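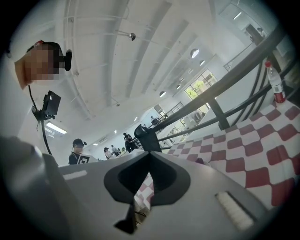

Alarm panels and monitoring > Communicators

Panel drops off the IP path every night, falls back to 4G

tamperloop
Wurnel panel, small warehouse in Ellport, 41 zones in use. Primary path is IP through the tenant's router, secondary is the plug-in 4G module. Since November the monitoring centre has logged a path fail at 2:10 am every night, restored within a few minutes. Poll interval is 100 seconds. Firmware is current. The client gets a text each time and is losing patience with me. Router log shows nothing I can interpret. Ideas before I swap the communicator?

kestrel_sec
Same time every night is a scheduled task somewhere. Check the router for an auto reboot or a channel scan. Tenants' IT contractors love a nightly reboot.

tamperloop
Checked that first. Router uptime is 63 days.

ohmslaw_ed
What is between the router and the panel? If there's a managed switch, look at the uptime on that as well. Also measure the aux rail under load with the mains off. A 7 Ah battery near end of life will sag when the panel runs its nightly battery test, and the communicator is the first thing to brown out. Default test time on the Wurnel is 2 am or thereabouts, from memory.

kestrel_sec
A sagging rail would take the 4G module down too. He says it falls back to 4G without trouble. I don't buy the battery.

ohmslaw_ed
Depends on the module. The 4G board has its own bulk capacitor and will ride through a dip. The Ethernet side on the older boards doesn't have one. I've had it happen on 4 sites.

kestrel_sec
On the old boards, fine. The OP hasn't said which revision he's got.

tamperloop
Rev C main board. Standing load on aux is just over 700 mA with the PIRs and two keypads. There is an unmanaged Altıntaş switch in the comms cupboard, fed from a power point I haven't traced.

Igor Kopecký
Trace it. We had a similar fault at a cold store in Corkport. The switch was on a circuit with a time clock for the sign lighting, and whoever set the clock had left a short off period in it. Panel and router were both fine. Cost us three visits.

ohmslaw_ed
Worth doing, but do the battery as well while you're on site. It takes ten minutes. Log the aux voltage overnight if you have a meter that will do it.

pir_pressure
Side question, is the supervision time at the monitoring centre matched to the 100 second poll? If they've got you on a tighter grade than the panel is programmed for, any hiccup on the link gets reported as a fail. Doubt it explains the fixed time, but it would explain why a short dropout generates a signal at all.

kestrel_sec
Agree with that. Don't let anyone stretch the supervision window just to hide it though. If the insurer has specified the grade you'll be wearing it later.

tamperloop
Went back this afternoon. Battery tested at 11.4 V under load, so it's been replaced. The switch power point is labelled "cupboard / ext. lights" at the board, and there is a time clock on that circuit. The sparky for the building has the key to the enclosure, so I couldn't read the program. I've moved the switch to the same UPS as the router for now.

ohmslaw_ed
So you've changed two things at once and won't know which one it was.

tamperloop
Client wanted it fixed tonight. I'll put the switch back on the old circuit next week if the log stays clean.

Igor Kopecký
Leave it on the UPS. It should have been there from the start. Ask the sparky for the clock settings and you'll have your answer without another visit.

pir_pressure
Post the event log either way please. I have a rev C site with a 3:40 am path fail and no time clock that I can find.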